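Pliluvden Kitchen Teleoperation Set: Data Card

Reading time: 3 min
Print this page | E-mail this page

# Summary

The Pliluvden set contains recordings of a two-armed robot operated by remote control at a kitchen sink and counter. It was prepared by the Hsu Laboratory for research on learning from demonstration. Trinity Crenshaw maintains the current release.

## Tasks

Each episode covers one task. The tasks in this release are:

- move a dish from the counter into the sink
- take a dish out of the sink and set it on the counter
- separate utensils from the bowl that holds them
- unstack a bowl from a plate

Dishes differ in color and shape between sessions. Operators were given the goal in one sentence and were free to choose which arm to use.

## Collection

Operators controlled both arms through a pair of Reltia hand controllers while watching the head camera view. Each operator completed 3 hours of practice before any recording was kept. A session was limited to 50 episodes, with a break of 5 minutes after each block of ten.
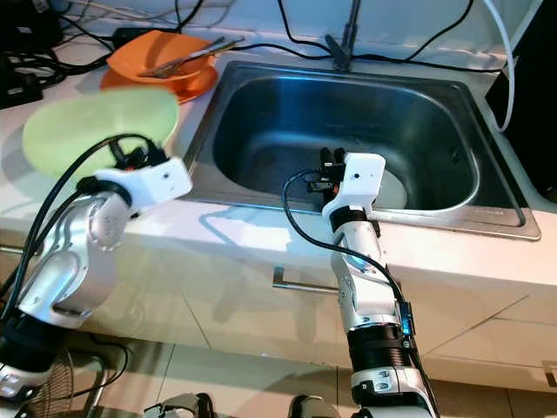

Arm positions, gripper commands and head camera video were stored at 30 samples per second on a shared clock. Wing-yan Wei and Cheng-en Shih reviewed all episodes and assigned one of the following labels: complete, partial, or stopped by operator. Partial episodes are included in the release and should be filtered out by users who need full demonstrations only.

## File layout

Episodes are grouped by session. Every session folder holds the video, a table of arm states, and a short text file with the task sentence and the label. Names of operators have been replaced with codes.

## Known limits

- All episodes were recorded in one kitchen. Results may not carry over to other rooms.
- The arms often hide part of the work area from the head camera.
- No force readings are provided.
- Sessions made in September use an earlier gripper calibration. The correction table is stored in the folder named "vanix".

## Use

The set is released for research and teaching. It has not been tested for use in household products. Corrections may be sent to Anisa Chong, who keeps the list of reported errors.

Print this page | E-mail this page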